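Häufige Fragen zur Einrichtung und Pflege der Greifzelle Hanulus

Stand: September. Die Antworten gelten für die Zelle im Standort Bristitz. Zuständig für fachliche Rückfragen ist Volkan Karakaya, Zellenbetreuung.

Wer darf die Zelle einrichten oder in Betrieb nehmen?

Zur Einrichtung berechtigt sind Personen, die die interne Unterweisung abgeschlossen haben und im Zellenbuch eingetragen sind. Die Freigabe gilt jeweils für den Handbetrieb. Für den Automatikbetrieb ist eine gesonderte Eintragung durch die Zellenbetreuung erforderlich. Gäste und Praktikanten arbeiten ausschließlich unter Aufsicht.

In welcher Reihenfolge wird die Zelle hochgefahren?

Zuerst wird die Steuerung eingeschaltet, danach die Versorgung des Greifers. Die Referenzfahrt erfolgt ohne Werkstück. Meldet die Steuerung nach der Referenzfahrt den Code 14, stimmt die gespeicherte Nulllage der Greiferbacken nicht mit der gemessenen überein. In diesem Fall ist der Greifer vollständig zu öffnen und die Referenzfahrt einmal zu wiederholen. Bleibt die Meldung bestehen, ist die Zelle zu sperren und die Zellenbetreuung zu verständigen.

Welche Prüfaufgabe ist nach einem Backenwechsel vorgeschrieben?

Nach jedem Wechsel der Backen und nach jeder Arbeit am Gestänge ist die Aufgabe »Stift in Becher« auszuführen. Verwendet werden ein schlanker Kugelschreiber mit Kappe und der Stiftebecher aus Drahtgeflecht. Der Stift wird am Schaft gegriffen und mit dem Kappenende zur Öffnung des Bechers ausgerichtet. Die Annäherung erfolgt mit verminderter Geschwindigkeit; vor dem Einführen ist die Ausrichtung im Bild der Handgelenkkamera zu kontrollieren.
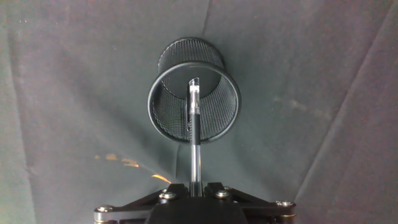 Abb. 1: Ausrichtung des Kugelschreibers vor dem Stiftebecher, Ansicht der Handgelenkkamera.

Wann gilt die Prüfaufgabe als bestanden?

Es sind 9 Durchgänge ohne Eingriff der Bedienperson auszuführen. Der Stift darf den Rand des Bechers beim Einführen nicht verschieben und muss nach dem Öffnen der Backen vollständig freigegeben sein. Ein abgebrochener Durchgang wird als Fehlversuch eingetragen, und die Reihe beginnt von vorn. Das Ergebnis ist mit Namen und Uhrzeit im Zellenbuch zu vermerken.

Der Stift dreht sich beim Greifen zwischen den Backen. Was ist zu tun?

Zunächst sind die Greifflächen mit einem fusselfreien, trockenen Tuch zu reinigen. Anschließend ist zu prüfen, ob beide Backen parallel schließen. Die Greifkraft darf erst danach verändert werden, und zwar in der kleinsten von der Steuerung angebotenen Stufe. Eine höhere Kraft gleicht eine schief montierte Backe nicht aus und kann den Schaft des Stifts beschädigen.

Wie werden die Schrauben am Gestänge kontrolliert?

Die Sechskantschrauben an den Gestängeplatten werden bei abgeschalteter und gegen Wiedereinschalten gesicherter Zelle kontrolliert. Zu verwenden ist der Drehmomentschlüssel aus dem Zellenschrank; das Anzugsmoment steht auf dem Wartungsblatt. Nach der Kontrolle ist der Greifer von Hand einmal ganz zu öffnen und zu schließen. Spürbares Spiel oder ein ungleichmäßiger Lauf ist zu melden. Schraubensicherung wird nur durch die Zellenbetreuung aufgetragen.

In welchen Abständen wird der Greifer gewartet?

Die Sichtprüfung findet vor jeder Schicht statt. Nach 900 Greifzyklen sind die Greifflächen zu reinigen und die Schrauben zu kontrollieren. Nach 2.825 Greifzyklen werden die Backen paarweise ersetzt. Der Zählerstand ist im Menü »Wartung« abzulesen und wird nur nach einem Backenwechsel zurückgesetzt.

Welche Anforderungen gelten für die Arbeitsunterlage?

Als Unterlage dient ein dunkles, mattes Tuch. Grobe Falten im Bereich des Bechers sind vor Beginn der Prüfaufgabe glattzustreichen, damit der Becher sicher aufliegt. Fusseln werden mit der Kleberolle entfernt. Stark verschmutzte Tücher sind auszutauschen; Ersatz liegt im unteren Fach des Zellenschranks.

Wie wird die Handgelenkkamera gereinigt?

Die Linse wird mit dem beiliegenden Optiktuch ohne Lösungsmittel abgewischt. Die Halterung der Kamera darf dabei nicht gelöst werden. Wurde sie versehentlich verstellt, ist die Kalibrierung vollständig neu durchzuführen. Ein Verschieben nach Augenmaß ist nicht zulässig.

Woher werden Ersatzteile bezogen?

Backen und Schrauben werden über die Firma Uysal bestellt, Kabel und Kameralinsen über Mendwood. Bestellungen sind mit der Zellennummer bei der Zellenbetreuung einzureichen. Teile aus anderen Quellen dürfen ohne schriftliche Freigabe nicht eingebaut werden.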